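Greveck Self Storage: Frequently Asked Questions

Last updated July 30, 2020

Renting a unit

What sizes do you have?
Units run from lockers of 10 square feet up to drive-up garages of 164 square feet. There are 181 units on the site. Most people moving out of a one-bedroom apartment take one of the mid-size units on the ground floor.

What do I need to sign up?
A government photo ID, a phone number and a payment card. If you are renting for a business, bring something that shows the business name and address. The office can finish the paperwork in one visit, or you can sign online and pick up your gate code later.

Is there a minimum stay?
One month. After that you rent month to month.

How do I move out?
Give us ten days' notice by email or at the desk. Sweep the unit, take your lock off and tell the office you are out. If your lock is still on the door, the unit is still rented and you will be billed for it.

Do you pay back unused days?
No. Rent is charged by the full month.

Payment

When is rent due?
On the same date each month as your move-in. If you moved in on the 31st, shorter months are billed on the last day.

What happens if I pay late?
You have five days. After that a late fee is added and your gate code stops working until the balance is paid. Call us before that happens if you can. Wing-sze Mok in the office handles payment plans.

Will my rent go up?
Rates are reviewed every December. You will get a letter and an email at least 30 days before any change.

Access and locks

What are the gate hours?
6 a.m. to 10 p.m., every day of the year. The office keeps shorter hours and closes for lunch.

Can I use my own lock?
Yes. Disc locks fit all of our doors. Padlocks with a long shackle do not fit the lockers. We sell the Hiltier disc lock at the desk, and it comes with two keys. We do not keep a copy.

I lost my key. What now?
Come to the office with your ID. Fung-ping Choi will cut the lock for a fee, and you will need a new one the same day.

Can someone else get into my unit?
Only if you add them to the access list in writing. A text message is not enough.

What you can store

What is not allowed?
Gasoline, propane, paint thinner, fireworks, ammunition, tires in quantity, food that can spoil, plants and animals. Drain the fuel from mowers and generators before you bring them in.

Can I store electronics?
Yes, in a climate-controlled unit. Take batteries out, wrap each piece and keep it off the floor.

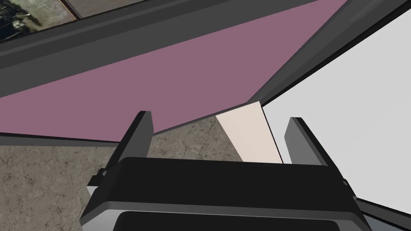
Insurance

Do I need insurance?
Yes. You can use a renter's or homeowner's policy if it covers goods kept off the property. Ask your insurer for a page showing this and send us a copy.

Does Greveck insure my things?
No. We insure the building only.

What if I find water in my unit?
Call the office right away and take photos before you move anything. Your claim goes to your own insurer. We will give you a written report for the claim if you ask for one.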